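Palomino Community Workroom
Progress report to the Pundel Fund, second period
Prepared by Ayana Lemma, workroom coordinator

Dear Hernán,

Thank you for your patience with this one. I had meant to get it to you at the start of May, and then the electrician moved his dates and it seemed silly to write to you on the eve of the most important piece of work in the whole grant. He has now been and gone, so I can tell you how things stand with a clear conscience and (I hope) a reasonably clear head.

You will remember that when you came to see us in the winter the workroom had a row of old school desks pushed together down the middle, no two of them quite the same height, and everyone's kettle, glue gun and sewing machine plugged in along one wall. You very kindly drank your tea standing up, there being nowhere to put it down. I am glad to say that you would have your pick of places now!

The tables

The largest part of this period's money went on tables, and I think it was the right decision to do them first and do them properly. We looked at several kinds and settled on the ones from Ullberg, with plain white tops. There was a good deal of discussion over the colour. Our quilters wanted white from the beginning, so that they could see their threads and find a dropped pin, and the model-makers were worried that white would look grubby inside a fortnight. We borrowed a sample top for a few sessions and let everyone have a go at spoiling it, and it wiped down well enough that even the model-makers came round.

The tables came to 1,480 pounds with delivery, which is a little under what we had put in the budget. Putting them together took us two evenings. The instructions were clear, but we had built the first one upside down before anybody read them, and I must own up to being the person holding the screwdriver.

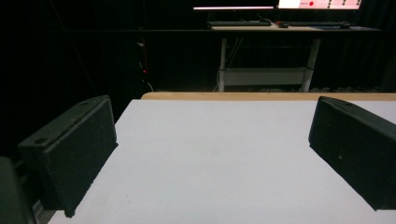
We have asked all the groups to leave the tops clear when they finish, so that whoever comes next can start straight away instead of spending the first part of their session shifting somebody else's papier mâché. It is going better than I expected. The Saturday children, as they like to be called although they now come on other days too, are much the best at it, and have been known to tell off the adults. There are cloths and a spray bottle by the sink, and we have put up one short notice and resisted the urge to put up any more.

A few marks have crept in already, as they were bound to. We keep cutting mats for anyone using a knife, and I have bought some heavy card for the painters to work on. I would sooner have tables that are used than tables that are admired, and I believe you said something of the same kind when you visited.

Sockets and leads

Now to the electrician. The original plan was for new double sockets along both long walls, and this has been done. He also took out the old socket behind the radiator, the one that always felt warm and that none of us liked. His certificate is in the folder I am sending separately. The bill was 1,000 pounds exactly, as he had quoted, and he was very good about working round the lunchtime knitting group, who fed him rather well.

The difficulty we hadn't quite foreseen is that walls are where the walls are, and people like to sit at tables. Even with the new sockets, a sewing machine in the middle of the room needs a lead, and a lead across the floor is a trip waiting to happen. We talked about floor boxes, but lifting the boards would have swallowed the remaining money and a good part of the summer. So we have gone for the simpler answer and are trying out power strips on the tables themselves, with the supply brought along underneath wherever a table can stand against a wall. 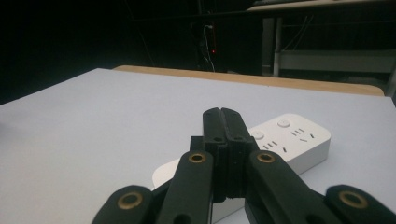 What I like best about having the power up on the table is that people can reach it without crawling about. Several of our regulars are past the age of kneeling down cheerfully, and one lady told me she had been leaving her machine at home for just that reason. The thing to be settled is where each strip ought to sit. Too near the front and it is in the way of fabric; too far back and shorter arms can't get to it. We are moving them about from week to week and asking the groups what they think, and once there is some agreement we shall fix them down and stop fussing.

We have also made a rule that nothing with a heating element shares a strip with anything else. Irons, glue guns and the kettle go straight to the wall. I went through this with each group in person, which took a while, but I would much prefer to have said it too often.

Who has been coming

We have 21 regular sessions a month now, counting the two new ones: a mending evening, and a quiet hour at 10 in the morning for people who find the busier times a bit much. The mending evening had a slow start and then, after a kind word in the parish newsletter, rather a rush. The quiet hour is small and I think should stay small. The people who come to it are very fond of it and have asked me not to advertise.

Money and what comes next

We have 400 pounds left in this part of the grant. With your agreement I would like to spend it on storage, and in particular on a set of Orico drawers for the end wall, so that the sewing and modelling things can live apart. At present they share two cupboards and the beads get everywhere. If you would prefer us to hold the money over until the power strips are settled, please do say so, and I shall wait quite happily.

The window blinds are still outstanding. The first firm measured up and then stopped answering the telephone, and I have a second one coming. I don't expect the price to change much, but I will write to you before I agree to anything.

Do come and see us again when you are next this way. The knitting group have been asking after you, and there is a chair with your name on it at the table nearest the window.

With warm thanks from all of us,
Ayana Lemma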